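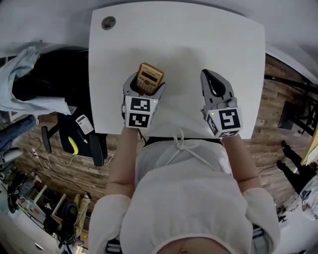
Why do people reach for a calculator when the sum is easy enough to do in their heads? They mostly do it when somebody else is going to see the answer.

Home Papers Methods Data Contact
Last updated: June

4. What the diaries say about easy sums

Figure 3. A scientific calculator with a gold-colored body, held over a white desk.

I went into this part of the study expecting a story about hard problems. My guess was that people would do the small stuff in their heads and save the calculator for percentages, long division and anything with a decimal point in an awkward spot. That is how I work myself (or how I thought I did, until I kept a diary too). The 60 adults who wrote diaries for us had other ideas.

Over 12 weeks they sent in 738 entries. Each entry is one sum that came up in ordinary life, with a note on how it was done and who, if anyone, needed the answer. I read all of them, and then Chiharu Kaneko read all of them again without seeing my codes, which was kind of her, as some of the handwriting is terrible. Where we disagreed we sat down and talked it through. Most of our arguments were over entries like "did it in my head then checked." I wanted to call that mental arithmetic and she wanted to call it calculator use. We ended up giving it a code of its own, and I'm very glad we did, because so much of what follows hangs on it.

When the answer was only for the writer, people were wonderfully loose. They rounded the groceries up, they guessed at the gas money, and they stopped as soon as the number was good enough to act on. One man planned the fabric for a whole set of curtains this way and bought too much on purpose. But once the answer was going to a landlord, a sister or a boss, out came the calculator -- even for something like 100 minus 12. Several people wrote down that they already knew the answer when they pressed the keys!

Prapai Phetsri has suggested to me that this is really about blame. If you get a sum wrong in your head, it's your mistake, and if you get it wrong on a calculator it feels like a slip of the finger. I like that idea and I can see it in some of the entries, especially the ones about splitting rent. I can't see it in all of them, though. Plenty of our writers seemed to be after a kind of politeness, the same way you might write a shopping list out neatly before handing it over.

A word on the type of calculator, which I nearly left out of the diary form altogether. We asked people to say what they used, and scientific models like the one in Figure 3 came up more than I'd expected in homes where no one was taking a math class. The owners mostly kept to the four basic operations. I don't want to make too much of this. People hang on to the one they had in school, and it sits in a drawer until the batteries go.

The form had one real weakness, and it bothers me. It asked who needed the answer but left no room for "me, later." A sum done for next month's budget is sort of for another person, and I had to code those entries as private. Section 5 goes back over them separately.

Get new papers by email. Subscribe to our newsletter. You can unsubscribe at any time.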